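Apple weekend in Gredley, and why I came home with a trunk full of fruit

I had driven past the sign for the Menon orchard open day for years and never once turned off. This October I finally did, mostly because Jalen Kapoor had been on at me about the cider doughnuts since summer, and partly because I'd run out of excuses. It's an easy drive from Rosinley, up the valley road and left at the feed store, and if you get there before ten you can park in the actual yard and skip the bumpy field behind it.

We got there at twenty past. Bumpy field it was.

Entry was 3 dollars, cash only, and for that you got a paper map, a tasting card and a pencil that broke right away (both of ours did!). The map is worth hanging on to. The place is bigger than it looks from the road, with 3606 trees according to the board by the gate, and the rows are numbered in an order that must have made sense to somebody's grandfather. We spent a good quarter of an hour looking for the russets and ended up in pears.

The tasting barn was my favorite part. Long tables, a plate for each variety, and a man named Prasetyo Lau slicing as fast as people could eat. He's in charge of the picking crews and he talks about apples the way my uncle talks about trucks. He had us try the same variety from the top of the hill and from the bottom, and I swear they tasted like cousins at best. The hill ones were sharper and crunchier. Jalen liked the bottom ones, so we argued about that all the way to the press.

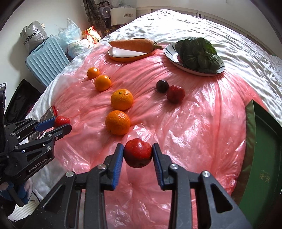

The press is an old Morov, painted green, and it's so loud that the guide has to wait for it to stop before she can say anything. They let the kids throw the apples into the hopper. I asked if grown-ups could have a turn and was told yes, after the kids, so I stood in line behind a bunch of six-year-olds and had a wonderful time. The juice comes out brown and foamy and you drink it from a little paper cup while wasps take an interest in you.

After that there was a walk through the packing shed at eleven thirty. I almost skipped it, and I'm glad I didn't. They explained how the cold room works and how long the different kinds will keep — the early ones only a few weeks, the late ones right through to March if you're lucky. The room can hold up to 2000 crates. It was also the only cool spot on the whole farm, so our group got very interested in crate stacking and asked a lot of questions.

The guide gave us some storage tips for home, too. Keep apples away from your potatoes. Don't wash anything until you're ready to eat it. Check the pile every few days and pull out whatever's going soft. I had been doing all of this wrong, by the way, including the potatoes.
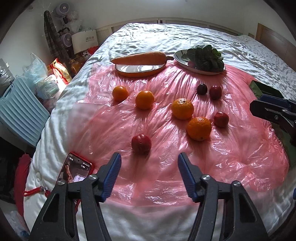

Lunch was where the day wobbled a little. One grill, one guy, and a line that went back past the tractor rides. The doughnuts had their own line, which moved faster, so we had doughnuts for lunch. They were every bit as good as Jalen had promised — crisp outside, tons of cinnamon, still too warm to hold properly. I had two and then, on the way out, another one.

The farm shop takes cards, thank goodness. I bought a mixed bag of apples, a jar of plum butter and a jug of juice, and won nothing in the raffle (ticket 731, in case anyone is checking).

If you're going next fall, wear boots, bring small bills and eat something first. Dogs are fine on a leash, but they have to stay out of the barn. The last tractor ride leaves at three, and we missed it by a couple of minutes, so I'll be back for that one.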